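## 4. Before you order the cell

Most of what gets overspent on a starter cell is overspent here. The Stollura quote builder ticks every option by default, so untick the lot and start again.

1. Write down the one job the arm will do first. "General handling" is not a job.
2. Price the table separately. The Favik perforated top costs about 3000 and will outlast the arm. A bare steel bench is cheaper until you've paid somebody to drill it.
3. Allow 500 for fixings, markers and cable. Lirkura's brochure says these are included. Ask for that in writing.
4. Leave the vision licence off the first order. It can be added later at the same price - whatever the sales rep says about August.

> **Caution:** Reach figures are quoted to the flange, with no tool fitted. Check yours with the tool on.

### 4.1 Trial the job cheaply

5. Put a plain wooden board on the perforated top. A maple one does fine, and it's a lot cheaper than the Tunstall work plate (part 146).
6. Use a set of kids' shape-sorter blocks as test parts. Stars, hearts and cylinders will show up a weak grasp sooner than the vendor's demo cubes.
7. Bunch the blocks together toward one side and leave the near half of the board clear for placing.
8. Run 300 picks before you sign for anything else. Log every miss, including the ones the software calls a "retry".
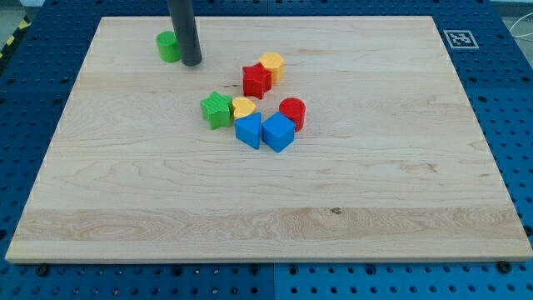

### 4.2 Reading the quote

9. Strike out any line marked "productivity package" and ask what's in it.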